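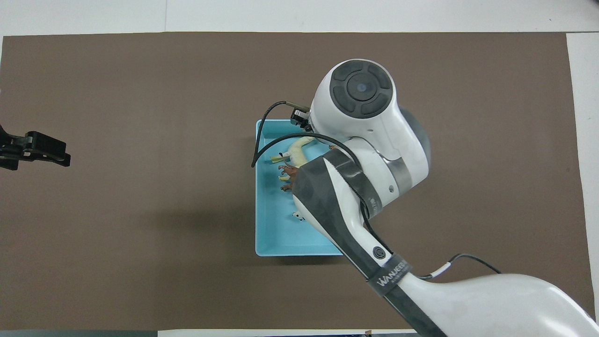

4 min read

Still Putting the Toys Away by Hand

The chore is tidying up. Toy animals, a shallow blue plastic tray, a mat on a white table. One white arm reaching over the lot. Any four-year-old can do this job, badly, in a minute.

Can a machine? Sort of. Depends on who you ask and what time of day.

At Sturnard, a small automation outfit in Merkilberg, they logged 562 tries at toy pickup through October. Success rate - 70 percent. Which sounds decent untill you picture your own kitchen. Three plates in every ten on the floor.

Legs are the trouble. Blocks are easy, balls are fine, but animals have legs and necks and they lie across each other. Grab one and you drag its neighbor along. Spots and patches don't help the vision software either, the engineers say, and an arm leaning over the tray hides half of what it's supposed to be looking at.

Shop floors have it better. Pernidia, which packs bathroom fittings across town, runs 4 arms on a night shift. Same part, same bin, same angle. They hardly stop. But change the bin and somebody gets a phone call at 2 a.m.

Homes change the bin every day. That's the whole problem realy.

The Atanasov workshop next door to Sturnard is trying slower arms with softer grips. Fewer drops so far - but 10 minutes to clear one tray. Parents I talked to said they'd take it, if it ran after bedtime and kept quiet. The price is another matter. No one would give me one.

Laundry is further off. Ask about fitted sheets and the engineers change the subject.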